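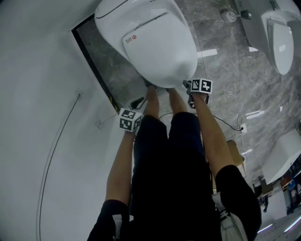 Open day at the Skalotside showroom

2020-08-26

Pretorius held an open day last month at its bathroom showroom in Skalotside, and I was admitted as one of the visitors from outside the trade. The subject was the recording of household cleaning and handling tasks for the training of robot arms. The programme is called Gradance and has been running since May.

The demonstration took place on the display floor, among the toilets that customers come to see. The operator stood over a white smart toilet with its lid closed and worked with a handheld tool in each hand. Each hand also carried a cube printed with black and white square patterns, from which the position of the hand is worked out afterwards. No robot arm was used in this part of the day. Visitors were asked to remain behind the counter and to keep their questions until the end of each session, a request that was generally respected.

The Gradance programme requires over 800 recordings for each task before the material is passed on. According to the handout, a session lasts 60 minutes and is followed by a break. I had expected the work to be quicker. Much of it consists of bending forward, reaching the front rim at the correct angle and doing so again, and I should not care to do it for a full session myself. 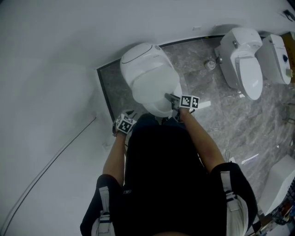

Questions from visitors

The questions lasted 23 minutes and were mostly practical. One visitor asked why a closed lid should present any difficulty to a machine. The reply was that a smooth, rounded, glossy surface offers very little to hold, and that the seam beneath the lid is narrow. Another asked whether the same recordings would serve for a toilet of a different shape. It was stated that they would not serve by themselves, and that several models would have to be covered.

I asked about cost and was referred to Sellov, the firm that handles the finished material. A written answer was promised and has not yet been received.

Attendance and access

Groups were limited to 5 persons. The showroom is a short walk from the Skalotside bus stop, although the side entrance is poorly signed and I passed it twice. Tea was provided upstairs. A second open day is planned, and I shall post the particulars when they are confirmed.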